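Can a robot do my job yet

June 24, 2021

Short one tonight, early shift tomorrow.

My sister sent me a link to another one of those "robots are coming for the kitchen" articles and asked if I was worried. Told her no. Then spent two evenings reading about it instead of doing the dishes, so make of that what you will.

Where I'm at. The house stuff — nope. Not close. Folding a fitted sheet, getting the gunk out of the sink strainer, picking one sock out from behind the dryer. Every one of those is a different problem and the sock is never in the same place. I'd pay good money for it too. We have a robot vacuum and it got stuck under the same chair 4 times last week. Same chair!

The shop is a different story, sort of. I do kitting and light assembly at Kunik, nearly 200 trays on a good shift. Flat floor, good light, parts come in the same bins every day. If a machine can do chores anywhere it should be there. Pradico came through in November with a sales deck and it all looked great untill somebody asked what happens when a part lands upside down. Long answer. Lots of words.

What they don't put in the deck is how much of my day is fixing small stuff. Burr on an edge. Two pieces stuck together. A bin somebody put back crooked. I don't even notice doing it. My hands just do it.

Most of the practice seems to happen in simulation now, which makes sense, you can drop a part all day long and no one has to sweep. Small blocks, a bin, one arm, one little assembly to work on. Pretty much my bench, minus the coffee.

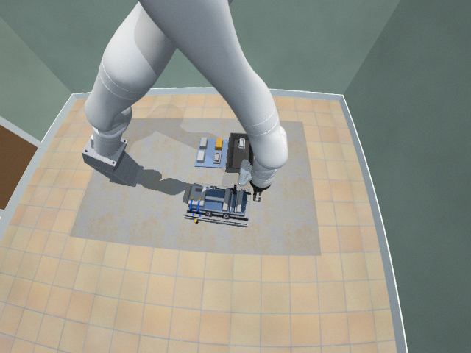
Simulated work cell: arm and gripper, blocks on the blue board, bin, assembly.

Blocks I believe. Give it nice square blocks and I bet it beats me by lunch. Bag of rubber gaskets, all tangled, I'll take that bet the other way.

So 2 more years? Ten? No idea. Ask me again when teh vacuum gets past the chair.

Dishes still in the sink btw.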